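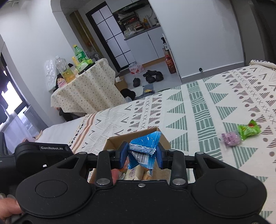
Snack Box Packers, Part-Time and Seasonal

Pleder Snack Boxes, Illesville

Posted 23/11/2018

Pleder puts together mixed boxes of packaged snacks and mails them to people who have ordered them for themselves or as a gift. Most go to college students, night-shift workers and people living a long way from the stores they grew up with. Last year we sent out 2,357 boxes. We are looking for people to pack them, either at our unit in Illesville or at home.

What the work is

You are given flat cardboard boxes, a supply of snacks in their wrappers and a packing sheet for each order. You fold the box, tape the bottom, and fill it from the sheet. A standard box holds a mix of small packets and wrapped items, and the sheet says which ones are required and which can be swapped. The flaps stay folded down until the box has been checked against the sheet. Then it is closed, taped and labeled.

You never open or repack food. Everything comes to you sealed and leaves sealed. A packet with a split seam, a missing barcode or a date that has passed goes in the returns bag. Creased wrappers are fine to send. Crushed contents are not.

Packing is light work but repetitive. At the unit you will be standing for most of the shift. At home you can set up however you like, on a table, a bed or a clean floor, as long as the snacks stay off bare ground and the surface has a clean cover on it.

Positions open

Unit packer. Two evening shifts a week, 5 p.m. to 9 p.m., paid by the hour. You work at a bench with the other packers and help load the finished boxes onto the cart for pickup. Some lifting, up to 42 pounds, when cases of stock come in.

Home packer. Paid by the finished box. We drop off stock and flat boxes at the start of the week and collect the packed boxes at the end of it. You must live within the Illesville delivery area. Most home packers take almost 42 boxes in a normal week, and you can ask for fewer.

Both positions run through the holidays and stop when the holiday orders are out. We hire again in July for the back-to-school boxes, and people who have packed for us before are called first.

The boxes

There are two kinds at the moment. The Rosa is the small one and is mostly sweet: cookies, wafers, candy. The Herrero is larger and has more salty items, with chips and nuts along with the sweets. Chips always go in last and lie flat across the top. Hard or heavy items go at the bottom and against the sides. If there is empty space when everything on the sheet is in, use the brown paper we supply, crumpled, and do not add extra snacks to fill it.

Try not to put two of the same thing next to each other. Customers open the box from the top and like to see different colors and wrappers straight away. We will go over this in training and you can look through finished boxes before you start.

What we need from you

You must be at least 18 and able to read the packing sheets, which are in English.

You need clean hands, short or covered nails, and hair tied back. No perfume or hand lotion during packing, please, as the cardboard picks up the smell.

Home packers need a room where pets and smokers do not go while stock is in the house. We visit once before you start and look at where the boxes will be packed and where the stock will be kept. A bedroom or spare room is fine.

You need to be careful with allergens. Some items contain peanuts, tree nuts, milk or wheat, and some customers ask for boxes without them. Those orders are printed on yellow sheets and are packed only at the unit. If you have a food allergy yourself, tell us when you apply so we can talk about which boxes you can handle.

Experience in a warehouse, grocery store or mail room is useful but you do not need it.

Training

Everyone does one paid training session of 4 hours at the unit, including home packers. Barnabás Borbély runs it. You will fold and tape boxes, pack both kinds from real sheets, and learn how to fill in the returns slip. Bring closed shoes. Aprons and tape guns are provided.

Pay and extras

Hourly and per-box rates are on the pay sheet that we send to everyone who applies. Pay goes out every second Friday. Home packers are not charged for damaged stock if it is written on the returns slip. Discontinued and short-dated items are put out on the shelf by the door at the unit, and staff may take them home.

How to apply

Write to Elaine Rezende at Pleder, or pick up a form at the unit on any weekday afternoon. Tell us which position you want, which evenings you are free and, for home packing, your street and the room you would use. No resume is needed, but please give the name of one person who has worked with you. Applicants will be called within two weeks. We do not take applications by phone.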